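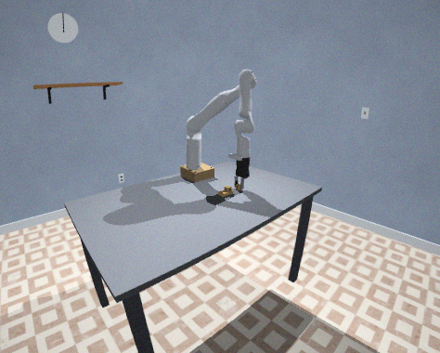

# Sealing old floor tile in a basement room: worth it or not?

**gritline** wrote:

We bought a house with a finished basement room that has patterned cement tile on the floor. The seller said it was put in by the owners before him and he never sealed it. The room is 100 square feet, give or take a closet. It gets used as a hobby room and for storage.

Water dropped on the tile soaks in and leaves a dark spot for an hour or so. Then it dries out and looks normal. I've been quoted $500 to have it cleaned and sealed by a local outfit called Gresau. Does that sound fair, or should I do it myself? I have never sealed a floor.

---

**panhandle_pete** wrote:

Do it yourself. The cleaning is most of the work. Sealing is wiping liquid on and wiping it off again. I did a mudroom with the Flallivix penetrating sealer and paid $43 for a bottle, and I have a third of it left.

Get the kind that soaks in. Don't get the kind that leaves a film on top.

---

**oldgrout** wrote:

I would slow down before sealing anything below grade. Tape a square of clear plastic to the floor on all four sides and leave it a couple of days. If you see droplets under the plastic, you have moisture coming up through the slab. Seal over that and you may get white haze or flaking faces on the tile.

I had it happen in my last house. The haze came back every spring no matter what I cleaned it with.

---

**panhandle_pete** wrote:

A penetrating sealer lets vapor through. What you're describing is what happens with a topcoat.

---

**oldgrout** wrote:

It was a penetrating sealer. I still have the can. "Breathable" on a label means it breathes some. It doesn't mean the slab won't push salts up faster than they can get out.

---

**gritline** wrote:

I can do the plastic test, I have some painter's drop cloth left. Does it matter where I put it? One corner is colder than the rest. There's no smell down there and the baseboards look fine.

---

**oldgrout** wrote:

Do two. One in the cold corner and one in the middle. Use good tape or you'll only be testing the tape.

---

**kettleblack9** wrote:

$500 for that size is high where I live but not crazy. Ask what they clean with. If the answer is anything acidic, say no. Vinegar and the usual grout haze removers eat cement tile. My neighbor lost the pattern in front of her sink that way.

Use a neutral cleaner and a white pad. Rinse twice. Let it dry longer than you think it needs.

---

**stairwell** wrote:

Going to disagree with most of the thread. It has gone years without sealer and it sounds like it still looks good. If you aren't cooking or bathing down there, what are you protecting it from? I'd mop it and put felt under the furniture legs.

Bare metal legs are what hurt this kind of floor. They scratch it, and if one gets damp it leaves a rust ring that doesn't come out.

---

**kettleblack9** wrote:

Coffee, paint and wood stain. He said hobby room.

---

**stairwell** wrote:

Then a mat under the work table. Cheaper, and you can throw it out.

---

**panhandle_pete** wrote:

A mat traps moisture too, if that's the worry.

---

**stairwell** wrote:

Fair. Lift it once in a while.

---

**gritline** wrote:

Update. I left the plastic down for three days in both spots. Middle was dry. The cold corner had a little fog on the underside, no drops. I also called Gresau and asked about the cleaner. The person on the phone didn't know and said someone would call back. No call yet.

---

**oldgrout** wrote:

A little fog this time of year could be the cold slab and the warm room air. I'd run a dehumidifier and try that corner again in September before you put anything on the whole floor. Check your downspout on that side of the house as well.

---

**panhandle_pete** wrote:

I'd still do a test patch now. Inside the closet, two or three tiles, one thin coat. Wipe off everything that hasn't soaked in after ten minutes. If it looks the same next month you have your answer.

---

**gritline** wrote:

The downspout on that side empties right against the wall, so I'll put an extension on it this weekend. I'll do the closet patch with the Flallivix and leave the rest alone for now. Felt pads are already on the chairs.

Is there a color change with that sealer? The tile is pretty matte and I'd like to keep it that way.

---

**panhandle_pete** wrote:

Slightly darker for the first week on mine, then back to matte. They also sell an "enhancing" version in almost the same bottle. Read the label, because that one does darken it for good.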